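Nseir 과제 장비 도입·예산 실무회의 회의록

일자: 2020년 10월 29일
장소: Priltstead 연구동 실습실 옆 회의 공간
주재: 라샤 무사(Rasha Moussa)
기록: 문테르 카이시(Munther Qaisi)
참석: 작업대 운영 담당, 구매 담당, 소프트웨어 담당, 안전 담당
불참: 기구 설계 담당(서면 의견 제출)

1. 전 회의록 확인

8월 회의록을 참석자 전원이 확인하였다. 수정 요청은 한 건이다. 구매 담당이 "그리퍼 교체품"으로 적힌 부분을 "그리퍼 손가락 교체품"으로 고쳐 달라고 하였다. 본체를 바꾸는 것으로 읽히면 자산 처리 절차가 달라진다. 기록자가 고쳐서 다시 올리기로 하였다.

8월에 넘겨받은 과제 중 소모품 목록 정리는 끝났고, 보관장 위치 변경은 아직 끝나지 않았다. 보관장은 5항에서 함께 다룬다.

2. 작업 현황과 장비 수요

작업대 운영 담당이 현재 진행 중인 실험대 작업을 보고하였다. 흰 테이블 위에 투명 플라스틱 시험관 랙과 시험관, 비커, 종이컵을 배치하고 팔로 집어 옮기는 작업이다. 시험관에는 주황색 액체를, 비커에는 녹색 액체를 넣는다. 랙을 좌우로 나누고 비커를 가운데에 두는 배치를 기본형으로 쓰고 있으며, 배치를 바꿀 때는 기본형으로 한 번 되돌린 다음 시작한다.

운영 담당은 수요를 다음과 같이 정리하였다. 먼저 그리퍼 손가락이다. 안쪽 접촉면이 닳으면 가는 시험관이 손가락 사이에서 돌아간다. 시험관이 기운 채로 랙 구멍에 들어가면 입구에 걸리고, 그때마다 사람이 가서 자세를 바로잡아야 한다. 다음은 랙이다. 투명한 랙은 조명에 따라 구멍 테두리가 잘 보이지 않아 소프트웨어 쪽에서도 어려움을 말해 왔다. 불투명한 랙으로 모두 바꾸자는 의견이 있었으나 소프트웨어 담당은 반대하였다. 투명 기구를 다루는 것이 과제의 내용에 들어 있으므로 쉬운 물건으로 바꾸면 과제 취지에서 벗어난다는 것이다.

라샤 무사는 투명 랙을 그대로 쓰되, 같은 규격의 예비품을 확보하는 쪽으로 정리하였다. 예비품은 구멍 지름과 바닥 높이가 지금 것과 같아야 한다. 운영 담당이 도면 치수를 재서 구매 담당에게 넘긴다.

시험관에 넣는 착색액은 지금처럼 식용 색소로 만든다. 별도 시약은 사지 않는다. 색 농도를 매번 눈으로 맞추고 있어서 배합표를 한 장 만들어 보관장 문 안쪽에 붙이기로 하였다.

종이컵은 파란 띠가 있는 지금 제품을 계속 쓴다. 학습 자료에 같은 컵이 계속 나오므로 도중에 다른 색 컵을 섞어 사지 않도록 구매 담당에게 요청하였다.
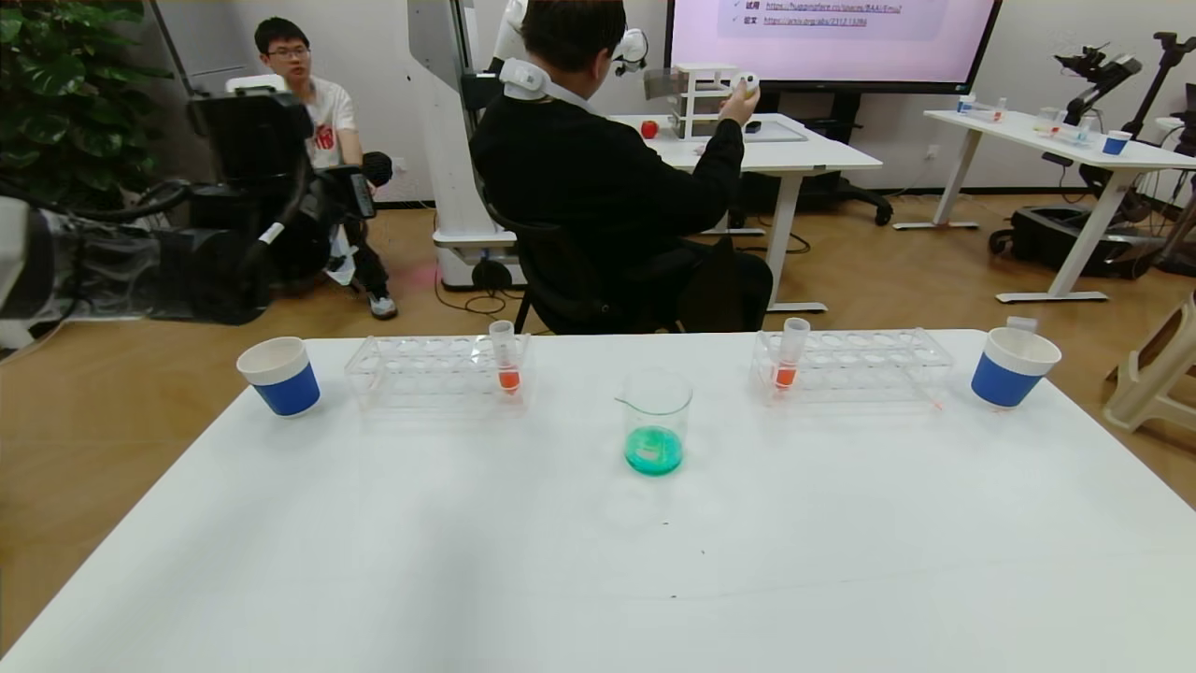 3. 예산 현황

구매 담당 보고. 이번 회기에 장비·소모품으로 쓸 수 있는 잔액은 719만 원이다. 이 금액은 Nseir 과제 비목에 한정되며 연구동 공통 경비와 합쳐 쓸 수 없다. 공통 경비에서 나가는 것은 바닥 보수, 조명, 사무용 의자이고, 로봇에 붙는 부품과 작업대 위에 올라가는 물건은 모두 과제 비목이다.

소프트웨어 담당이 저장장치를 어느 쪽으로 볼 것인지 물었다. 구매 담당은 로봇 본체에 연결해 쓰면 과제 비목, 연구동 서버에 꽂으면 공통 경비라고 답하였다. 소프트웨어 담당은 연구동 서버 쪽이라고 확인하였고, 따라서 이번 안건에서 뺐다. 공통 경비 신청서는 소프트웨어 담당이 직접 쓴다.

잔액을 회기 말까지 모두 써야 하는지에 대해서도 이야기가 있었다. 이월은 가능하나 이월 사유서를 내야 하고, 사유서에는 품목명이 있어야 한다. "예비비"라고만 쓰면 반려된다. 라샤 무사는 이월할 금액이 생기면 그리퍼 관련 품목으로 적자고 하였고 이견이 없었다.

4. 그리퍼 손가락과 손목 부품

가. 견적 비교

Brevero와 Stamon에서 견적을 받았다. 두 회사 모두 현재 쓰는 검은색 그리퍼에 맞는 손가락 교체품을 공급할 수 있다고 회신하였다.

Stamon의 견적은 손가락 교체품 한 벌과 안쪽 접촉 패드를 묶어 183만 원이다. 보증은 12개월이며 패드는 보증에서 빠진다. 납기는 발주 후 3주로 적혀 있다.

Brevero는 손가락만의 견적을 주지 않고 손목 하우징까지 포함한 구성을 제안하였다. 금액은 구성에 따라 달라진다고만 되어 있어 비교가 어렵다. 구매 담당이 손가락만 분리한 견적을 다시 요청하였으나 회의 전까지 답이 오지 않았다.

나. 서면 의견

기구 설계 담당의 서면 의견을 기록자가 읽었다. 요지는 다음과 같다. 손가락은 소모품으로 보고 쉽게 갈 수 있어야 한다. 손목 하우징을 함께 바꾸면 카메라를 고정하는 위치가 달라지고, 위치가 달라지면 보정을 처음부터 다시 해야 한다. 그러므로 하우징이 포함된 구성은 권하지 않는다. 다만 접촉 패드의 재질은 견적서만 보고는 알 수 없으니 견본을 받아 보았으면 한다.

다. 컵을 집는 작업

운영 담당은 손가락 사이에 컵을 세워 잡는 작업을 기준으로 패드를 고르자고 하였다. 반투명 플라스틱 컵은 벽이 얇아 힘을 주면 눌리고, 힘을 빼면 아래로 미끄러진다. 시험관만 생각하고 단단한 패드를 사면 컵 작업에서 다시 문제가 된다. 손가락 안쪽 면의 촘촘한 무늬가 컵 표면과 닿는 부분을 살려야 한다는 의견도 덧붙였다.

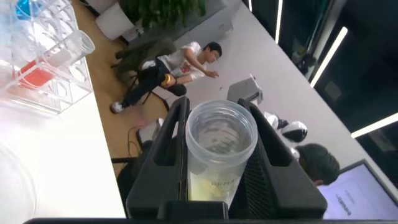
라샤 무사는 패드 견본을 받기 전에는 손가락 본체만 먼저 발주하는 방법이 있는지 물었다. 구매 담당은 Stamon 견적이 묶음 가격이라 나누면 단가가 오르고 견적서도 다시 받아야 한다고 답하였다. 운영 담당은 급한 것은 패드 쪽이며 손가락 본체는 당장 못 쓸 상태는 아니라고 하였다.

논의 끝에 묶음으로 발주하되, 발주 전에 패드 견본을 요청하고 견본으로 컵과 시험관을 모두 잡아 본 결과를 붙이기로 하였다. 견본을 줄 수 없다고 하면 패드 재질을 문서로 받는다. 그것도 안 되면 다시 회의에 올린다.

라. Brevero 건

Brevero에는 다시 한 번 분리 견적을 요청하되 기다리지 않고 Stamon 건을 진행한다. 늦게라도 견적이 오면 다음번 교체 때 참고한다. 소프트웨어 담당은 Brevero가 보낸 제어 자료는 쓸 만하니 연락을 끊지는 말아 달라고 하였다.

마. 예비품 보관

새 손가락이 들어오면 지금 쓰는 것은 버리지 않고 예비품으로 둔다. 봉투에 교체한 팔의 위치와 교체 사유를 써서 넣는다. 운영 담당은 예전에 표시 없는 손가락이 서랍에 섞여 있어 어느 쪽이 새것인지 한참 확인한 일을 예로 들었다.

5. 작업대, 보관장, 케이블

가. 작업대

테이블 상판은 교체하지 않는다. 긁힌 자국이 몇 군데 있으나 작업에 지장이 없다. 상판 위의 작은 점과 부스러기는 작업 전에 닦는다. 지금은 닦는 사람이 정해져 있지 않아 운영 담당이 작업 시작 점검표에 한 줄을 넣기로 하였다.

미끄럼 방지 매트를 상판 전체에 까는 안은 채택하지 않았다. 랙이 밀리지 않는 장점은 있으나 흰 상판을 배경으로 모은 자료와 이어 쓸 수 없게 된다. 랙 바닥에 얇은 투명 패드를 붙이는 것으로 대신한다. 이 패드는 랙 예비품과 함께 소모품으로 산다.

나. 조종자 자리

라샤 무사가 조종자 자리의 의자와 휴식 문제를 안건으로 올렸다. 손에 쥐는 조종기를 들고 오래 앉아 있으면 어깨가 아프다는 말이 계속 나온다. 팔걸이 높이를 바꿀 수 있는 의자가 필요하다는 데 모두 동의하였다. 의자는 공통 경비이므로 Nseir 비목에서는 다루지 않고, 라샤 무사가 연구동에 따로 신청한다.

안전 담당은 의자보다 쉬는 시간을 먼저 정하자고 하였다. 교대 시점을 조종자가 스스로 정하게 두면 하던 작업을 마저 하려고 계속 미루게 된다는 것이다. 교대표 초안을 안전 담당이 만들고 운영 담당이 검토한다.

조종기 배터리도 같이 논의하였다. 충전기를 한곳에 모아 두면 좋겠다는 의견에 따라 흰 책상 쪽에 충전 자리를 만든다. 충전기는 있는 것을 쓰고 새로 사지 않는다.

다. 보관장

보관장은 8월에 창가로 옮기기로 하였으나 옮기지 못하였다. 옮길 자리에 다른 물건을 놓고 있었다. 안전 담당은 창가보다 복도 쪽 벽이 낫다고 의견을 바꾸었다. 바퀴 달린 로봇 받침대가 지나는 길을 막지 않아야 한다. 복도 쪽 벽으로 다시 정하고 운영 담당이 치수를 잰다.

라. 케이블

안전 담당이 바닥을 지나는 검은 케이블을 지적하였다. 로봇 기둥 받침 주변에서 사람이 다니는 쪽으로 케이블이 나와 있으면 걸려 넘어질 수 있고, 케이블이 당겨지면 장비도 상한다. 바닥이 밝은 나무색이라 케이블이 눈에 띄기는 하지만 물건을 들고 걸을 때는 발밑을 보지 않는다.

해결 방법으로 바닥용 케이블 덮개와 천장 배선이 나왔다. 천장 배선은 공사가 필요하고 건물 쪽 승인을 받아야 해서 이번에는 하지 않는다. 덮개는 바퀴가 넘을 수 있는 낮은 것으로 고른다. 높은 덮개는 이동식 받침대가 넘지 못한다. 구매 담당이 견본을 하나 받아 받침대를 굴려 본 뒤 나머지를 산다.

팔에 감긴 케이블은 별개로 다룬다. 그리퍼 주변 케이블이 헐거우면 테이블 위 랙을 스칠 수 있으므로 묶는 끈을 새로 하고, 손목을 끝까지 돌려도 당겨지지 않는지 확인한다. 끈은 소모품으로 처리한다. 운영 담당은 플라스틱 끈을 조이면 피복이 눌리니 천으로 된 것을 사 달라고 하였다.
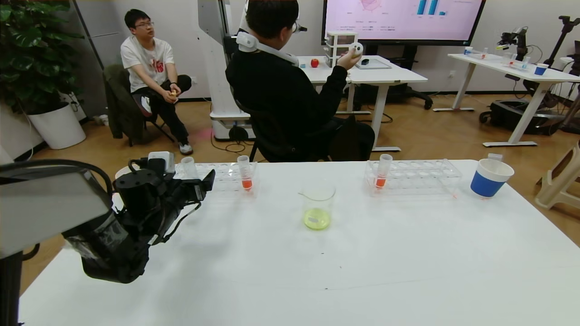 Nseir 과제 회의록 3쪽

6. 이동식 받침대 추가 도입 건

소프트웨어 담당이 바퀴 달린 받침대를 추가로 도입하자는 안을 설명하였다. 팔을 테이블 사이로 옮겨 가며 쓸 수 있으면 실험대에서 집은 물건을 다른 테이블까지 나르는 작업을 해 볼 수 있다는 내용이다. 지금 있는 받침대는 다른 작업에 묶여 있어 일정을 맞추기 어렵다.

구매 담당은 잔액으로 살 수 있는 물건이 아니라고 하였다. 받침대는 자산으로 등록해야 하고, 자산 등록 품목은 차기 예산안에 미리 들어가 있어야 한다. 지금 올려도 이번 회기에는 심사 대상이 되지 않는다.

안전 담당은 도입하더라도 통로 폭을 먼저 재야 한다고 하였다. 테이블과 의자가 지금 자리에 있으면 받침대가 도는 동안 사람이 비켜설 곳이 마땅치 않다. 비상 정지 스위치를 누가 들고 있을지도 정해져 있지 않다.

라샤 무사는 도입 필요성은 인정하나 이번에는 보류하고 차기 예산안에 넣을 근거 자료를 만들자고 하였다. 자료에는 다음을 넣는다.

- 지금 받침대의 사용 일정과 겹치는 시간
- 옮기는 작업의 대상 물건과 이동 구간
- 통로 치수와 테이블 배치안
- 유지보수 비용과 부품 공급처
- 임대로 먼저 써 볼 수 있는지 여부

임대 항목은 문테르 카이시가 제안하였다. 사기 전에 빌려서 써 보면 바닥 상태와 맞는지도 알 수 있다. 구매 담당은 임대료 역시 비목을 확인해야 한다고 하였고, 확인 결과를 다음 회의에서 보고하기로 하였다.

소프트웨어 담당은 보류에 동의하되, 자료 준비를 핑계로 계속 밀리지 않도록 담당자를 적어 달라고 요구하였다. 작성 책임은 소프트웨어 담당, 치수 항목은 안전 담당, 비용 항목은 구매 담당으로 기록한다.

7. 소모품 구매 원칙

운영 담당이 만든 소모품 목록을 검토하였다. 시험관과 뚜껑, 시험관 랙, 비커, 종이컵, 식용 색소, 닦는 천, 케이블 끈이 올라 있다.

비커를 유리에서 플라스틱으로 바꾸자는 안전 담당의 의견이 있었다. 로봇이 떨어뜨리면 깨지고, 깨진 조각이 바퀴에 들어갈 수 있다는 것이다. 운영 담당은 유리 비커의 무게와 반사가 플라스틱과 달라서 유리로 연습한 동작이 그대로 맞지 않는다고 하였다. 결론은 유리 비커를 계속 쓰되 새 동작을 처음 시험할 때는 플라스틱 비커로 하고, 동작이 안정된 뒤에 유리로 바꾼다. 유리를 쓸 때는 쓰레받기와 두꺼운 장갑을 작업대 옆에 둔다. 플라스틱 비커와 장갑을 목록에 추가한다.

모형 과일과 같은 작은 물건은 목록에 넣지 않는다. 필요할 때 신청자가 용도를 적어 따로 올린다.

같은 물건을 다시 살 때는 이전 구매 번호를 적는다. 이름만 적으면 모양이 조금씩 다른 것이 들어온다. 단종되어 다른 것을 사야 할 때는 운영 담당과 소프트웨어 담당이 모두 확인한 뒤 발주한다. 확인은 전자우편으로 해도 된다. 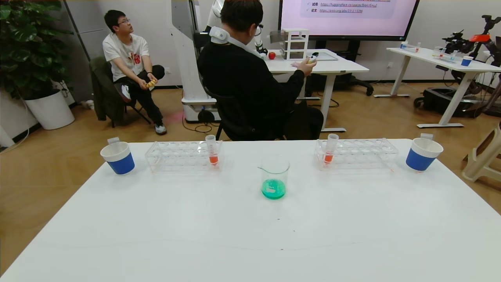
소모품을 급하게 사야 할 때 개인 비용으로 먼저 사고 나중에 청구해도 되는가?
개인 비용으로 먼저 산 것은 정산되지 않는다. 급한 경우에는 구매 담당에게 전화로 알리고 과제 카드로 사며, 영수증과 품목 사진을 당일 안에 올린다.

위 문답은 운영 담당의 요청으로 회의록에 그대로 남긴다. 같은 문의가 자주 들어온다.

8. 기타

소프트웨어 담당은 카메라 렌즈를 닦는 천을 작업대용 천과 나누어 달라고 하였다. 색이 다른 천으로 사서 구분한다. 손목 쪽 카메라는 작업대 물건과 가까워 얼룩이 잘 생기므로 작업 시작 점검표에 렌즈 확인도 넣는다.

대형 화면은 발표와 작업 상황 표시에 번갈아 쓰고 있다. 작업 중에는 밝은 화면이 랙과 컵에 비칠 수 있다는 의견이 있었다. 화면 내용을 고정할지, 작업 시간에는 어둡게 할지는 소프트웨어 담당이 자료를 비교해 본 다음 정한다. 구매가 필요한 사항은 아니다.

바닥에 놓인 멀티탭을 벽에 고정하자는 의견이 나왔다. 연구동 공통 사항이라 안전 담당이 건물 쪽에 전달한다.

Stamon 담당자의 방문 요청이 있었다. 견본을 직접 가지고 오겠다고 하면 받고, 견본 없이 제품 소개만 하는 방문은 받지 않는다.

9. 결정 사항

- Stamon 견적(183만 원)으로 손가락 교체품과 패드를 묶어 발주한다. 발주 전 패드 견본 확인을 조건으로 한다.
- Brevero에는 분리 견적을 다시 요청하되 발주를 늦추지 않는다.
- 투명 시험관 랙은 같은 규격의 예비품을 산다.
- 상판 교체와 전체 매트는 하지 않는다.
- 낮은 케이블 덮개를 견본 확인 후 산다.
- 보관장은 복도 쪽 벽으로 옮긴다.
- 이동식 받침대는 보류하고 차기 예산안 근거 자료를 작성한다.
- 소모품 목록은 플라스틱 비커와 장갑을 추가하여 승인한다.

10. 담당별 후속 조치

라샤 무사: 의자 신청서 제출, 이월 사유서 문안 검토
문테르 카이시: 8월 회의록 수정본 게시, 본 회의록 회람
구매 담당: Stamon 견본 요청, Brevero 재요청, 케이블 덮개 견본, 임대료 비목 확인
운영 담당: 랙 치수 전달, 착색액 배합표, 점검표 수정, 보관장 치수
소프트웨어 담당: 받침대 근거 자료, 화면 반사 비교, 저장장치 공통 경비 신청
안전 담당: 교대표 초안, 통로 치수, 멀티탭 건 전달

다음 회의는 Stamon 견본이 도착한 뒤에 연다. 일정은 기록자가 전자우편으로 알린다. 회의록에 고칠 내용이 있으면 회람을 받은 뒤 기록자에게 회신한다.

기록 문테르 카이시
확인 라샤 무사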